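Reading time: 3 min

February
By Trinity Greenberg

Notation for the Unsteady Body

Most systems for writing down dance assume that the performer can stand still. A score begins with a starting position, and every later symbol is read as a departure from it. Shoshana Dvorak's work begins with the objection that no such position exists. A person told to stand still sways, corrects, shifts weight from heel to ball and breathes. Conventional scores leave all of this out.

Dvorak trained as a dancer and later as a notator, and for the past several years she has been developing a method for recording what she calls residual movement. The method is named Mostance, after the small studio where the first scores were made. It uses a five-line staff turned on its side and read from bottom to top. The center line carries the weight path. The two inner lines carry the pelvis and rib cage, and the outer lines carry the head and the hands. Feet are not given a line of their own, as their action can be read from the weight path in nearly every case.

The vocabulary is small. There are 53 signs in the current version, down from more than 80 in the first draft. Dvorak cut those that two trained readers could not tell apart at reading speed. Several signs for breath were merged, and a set of marks for muscle tone was dropped entirely. "Tone is real, but I could not get anyone to write it the same way twice," she says. "A sign that only its author can read is a diary entry."
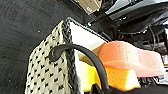
The longest completed score is for Javis, a solo that runs 14 minutes in performance and contains three walks, one turn and a very long wait. On paper the wait takes up more room than everything else combined. It is notated at a finer time scale than the walks, with each bar covering two seconds, and the dancer is expected to learn it as closely as any step. In rehearsal the usual difficulty is timing. Dancers who can hold a complex phrase in memory lose their place in the wait, where the largest event may be a transfer of weight toward the left heel.

The score does not ask for imitation of the sway that was first recorded. Each body has its own rate of correction, set partly by height and partly by habit, and a tall dancer cannot reproduce the rhythm of a short one without visible effort. Mostance therefore writes proportion and order. The reader is told that the second shift is half the size of the first and arrives before the breath. Actual distances are left to the performer.

This is the point on which other notators disagree with her. A score that omits distance cannot be checked against film by measurement, and two correct performances of Javis may look quite different from the tenth row. Dvorak accepts the first criticism and has little interest in the second. She compares the matter to figured bass, where the player is given a bass line and numbers and is trusted to fill in the chords – within rules that any trained listener would recognize.

Teaching has been slower than writing. The beginners' course starts with eyes closed and no paper. Students stand for ten minutes, then describe the order in which they noticed parts of themselves move. Signs are introduced in the second week, starting with the weight path alone. By the end of the course most can read a page at half speed – enough to begin on the first walk.

A group score, Zovirley, is now in draft. It is written for four performers standing close enough for their sleeves to touch, and it needs a way to show when one person's correction sets off another's. Dvorak has tried linking strokes between staves and found them hard to follow once three bodies are involved. The present draft uses a numbered cue in the margin. She expects to replace it before rehearsals start.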